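Incidencia 3535 – Sandalias de pala, caja con tapa unida
Abierta por: Ginevra Messina
Asignada a: Raffaele Cocco
Estado: en curso
Producto: Flelar, pala negra, caja de cartón con borde azul claro

Mensaje de Ginevra Messina
De las 141 cajas devueltas en octubre por la tienda de Fendano, 30 venían con la tapa levantada. El cartón no está roto ni mojado. Con las dos sandalias planas, una encima de la otra, la tapa no baja del todo y la solapa se sale al apilar.

Respuesta de Raffaele Cocco
¿Qué orden seguís al meterlas? ¿Lleváis papel dentro? Probad una caja sin papel y decidme si la solapa entra sola.

Mensaje de Ginevra Messina
Sin papel pasa lo mismo. Primero va la derecha, suela abajo, y luego la izquierda encima.

Respuesta de Raffaele Cocco, Nov 23, 2019
Entonces es la colocación. Pasos:
1. Abrir la tapa del todo y dejarla plana sobre la mesa.
2. Meter la primera sandalia de canto, con la suela contra el lado de la bisagra.
3. Meter la segunda también de canto, girada, punta con talón.
4. Bajar la tapa y meter la solapa sin apretar.
Si la pala sobresale, aplastadla un poco con la mano – recupera la forma.

Mensaje de Ginevra Messina
Hecho con 90 pares. Cierran todos menos dos, los dos del número más grande. Pregunto a Houshang Naseri si hay una caja más alta para esa talla.

Nota interna
Pendiente de respuesta de Houshang. No cerrar todavía. 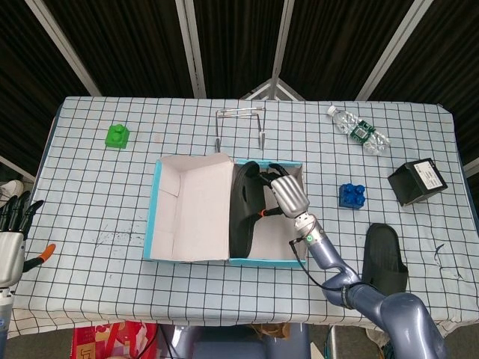 Primera sandalia de canto en la caja; la segunda, aún sobre la mesa.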